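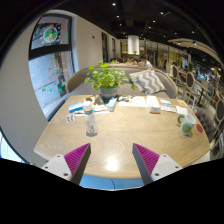 Photo: Flingate workshop

May 21, 2026

Polycarbonate day, at last. The Zotham sheet turned up just after breakfast, still in its film, and I spent far too long admiring it before I remembered it had to go in the oven. I'd been warned it drinks water out of the air and I didn't listen last time, so the first lot of bends for Grindudholm came out full of tiny bubbles along the fold (very pretty, completely useless).

So this time I dried it properly. 14 hours in the small oven with the door seal taped, then straight onto the strip heater, one piece at a time. Lovely! No bubbles in the first five. The sixth had a faint line of them near one corner, and I think that's my fault for leaving it on the bench while I went to answer the phone.

Bend angle is still a nuisance. I'm setting the jig to 60 degrees and the parts are springing back a bit once they're off it, worse on the pieces I rushed. Holding them in the jig for 40 seconds seemed to help. Might try longer tomorrow, or overbend slightly and see which is less faff.

Also tried a strip of the old acrylic offcuts from the Kwok job for comparison. Much easier to heat, much nicer edge after the flame, and it cracked the moment I drilled it near the end. I was using the ordinary metal bit, I know, I know. The plastics bit is in the second drawer now with a bit of yellow tape round it, so please put it back there if you borrow it.

Solvent wiping: don't use the stuff in the big tin on anything that's been bent. I put a drop on a scrap and it crazed along the fold while I watched. Soapy water and a soft cloth is fine.

Grindudholm want 1,107 covers by July, so we need the jig sorted before anybody starts cutting blanks in earnest. Still to do: make a second jig, order more masking film, ask Flingate whether the slots can move in from the edge by a couple of mil. Oven is off, the seal needs new tape.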